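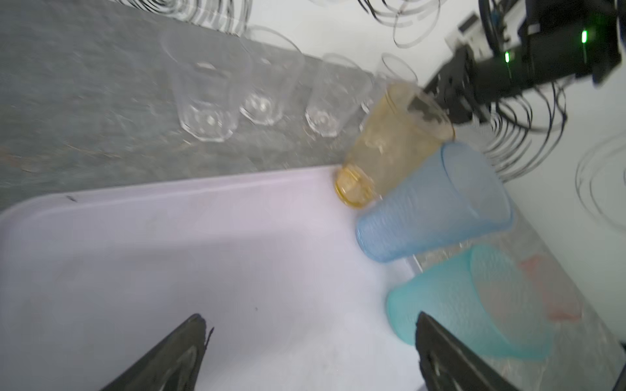

Astthorpe Robotics Club, Bench Practice Group

Bench rules for two-arm work

Bench rules are the house standard we keep at Astthorpe for any job where two grippers share one worktop. I look after this page, so grumbles about it come to me! The rules began as a single sheet borrowed from the Fevmont workshop and have grown a fair bit (mostly in June, when we had lots of new members).

Scope. They cover tabletop sorting and handling, cups and trays and bins, that sort of thing. Anything heavier goes under the Ustik rules, which are much stricter and have their own page.

Layout. Clear cups stand in a row along the back of the counter, with the white tray in front and the clear bin to the right. Coloured cups may lie on their sides, and I rather like it when they do, as a tipped amber cup is a far better test of a grip than an upright one. Cables get looped up against the wall behind.

Speed and space. Neither arm goes over 142 mm a second while both are moving, and the fingers stay 30 mm apart unless they're handing something over. People stand 900 mm back from the counter, please, even if you only want a quick look.

Wear. Check the fingertips before each session. We swap the rubber after about 900 grips, or sooner if a tip looks frayed and you don't trust it. Write the swap in the Kinoshita log, the blue one by the door.

Last changed Mon 15 August, when I added the bit on handovers.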